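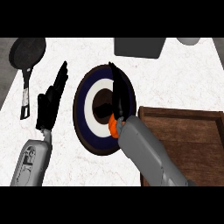 Teleoperated demonstration

Teleoperated demonstration is a way of teaching a robot a task by having a person control it from a distance while its movements are recorded. The recordings, called demonstrations or episodes, are later used to train a control program that tries to repeat the task without the person. The method belongs to the larger field of learning from demonstration, together with kinesthetic teaching, in which the teacher holds the arm and moves it by hand.

Terms

The person who gives the demonstration is called the operator or the teacher. The device in the operator's hands is the leader, and the robot that copies it is the follower. One complete attempt at the task, from the starting position to the end, is one episode. The trained program is usually named a policy.

Methods of control

In leader-follower control, the operator moves a small arm with the same joints as the robot, and each joint of the robot copies the matching joint. For work with two arms, the operator uses one leader in each hand. Other systems use hand controllers of the type sold for virtual reality, where only the position of the hand is sent and the computer finds the angles of the joints. A keyboard or a 3D mouse is cheaper, but it is slow when two arms must move at the same time.

Kinesthetic teaching needs no extra device, and the teacher can feel the weight of the arm. Its weak point is that the body of the teacher often comes into the camera view — a problem for policies which learn from images.

Demonstration in simulation

Demonstrations can also be given to a simulated robot. Kitchen tasks are common, for example to put a piece of food on a plate, with a pan and a tray also on the counter. Objects can be returned to their places by one command, and nothing is broken when a grasp fails. On the other hand, contact between fingers and small round objects is difficult to calculate well, and a policy trained only in simulation may fail on a real arm.

The Drokden collection, prepared by Nayeli Galindo and Hadi Obeidat, has 3152 episodes of simulated kitchen work with two arms. In 57 of them the object is dropped and picked up again. The authors kept these episodes on purpose, so that the policy can learn how to recover from a mistake. A later version, Drokden 2, was released in February and has a separate list of the episodes with a drop.

Quality of demonstrations

Operators differ much in speed and in habits. One may always grasp with the nearer arm, another with the right arm only, and a policy trained on both can hesitate between them. Long pauses are also harmful, for the policy may learn to stand still. Many groups therefore cut the pauses before training, or give written rules to the operators.

See also

Kinesthetic teaching
Imitation learning
Bimanual manipulation

This page was last edited on October 23, 2026.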